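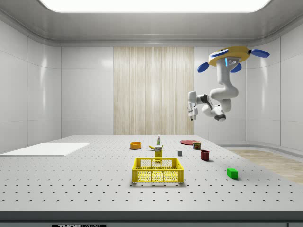 ## November, Curndale lot, notes after the second site visit

Arrived 8:40, left at noon. Ground soft from the rain, but one can walk everywhere except the low corner by the fence. Rupert Marti came for the first hour and Roswitha Hofstetter stayed until the end.

**Area.** I measured again with the long tape and get 692 square meters inside the fence. The old plan gives a larger number. I think the old plan counts the strip along the sidewalk, which belongs to the street department. Please use 692 in all drawings from now on.

**Soil.** We dug three test holes.

- Hole 1, near the gate: gravel and broken brick in the first hand's width, then brown loam. Better than I expected.
- Hole 2, middle: hard like a road. Roswitha needed the pick. Rupert believes that delivery trucks of Steiner parked here for years.
- Hole 3, low corner: gray clay, water standing in the bottom after ten minutes. Smells a little sour.

Samples from 1 and 2 are in labeled bags on my shelf. From hole 3 I took none, the bag had a tear. To be repeated.

**Water.** The low corner collects everything from the neighbor's roof. On the first sketch we had the seating circle exactly there. I would like to move the circle up to the pear tree and make the corner a rain garden with sedges and blue flag iris. Roswitha agrees. Rupert is not convinced, he says the children will go in the mud. This is probably true. We did not decide.

**Paths.** Undico offered crushed stone at a fair price, but only the sharp kind, and this is bad for wheelchairs and for bare knees. I asked for the fine one with binder. Their answer is still open. If it is too expensive, we make only the main path from the gate to the circle in this material and the side paths in wood chips.

**Mural wall.** The artists from Vuvley want to begin in spring. They need the wall washed and the ivy removed before. I looked behind the ivy: the plaster is loose over two blocks, otherwise sound. The ivy should be cut at the root now and left to die, then it comes off easier.

**Plants.** We have the promise of 300 plugs from the school greenhouse, mostly yarrow, asters and little bluestem. They cannot stay in the trays longer than March. So the middle part must be loosened before that, by machine or by many people with forks. I prefer forks near the pear tree because of the roots.

**To do**

- Me: new sketch with the circle moved, scale 1:100
- Rupert: ask the neighbor if we may put a barrel under his downspout
- Roswitha: call Undico again, borrow the level
- New sample from hole 3, and mark all the holes with stakes (we filled them only loosely)

The gate lock is stiff again. Oil is in the blue box under the bench.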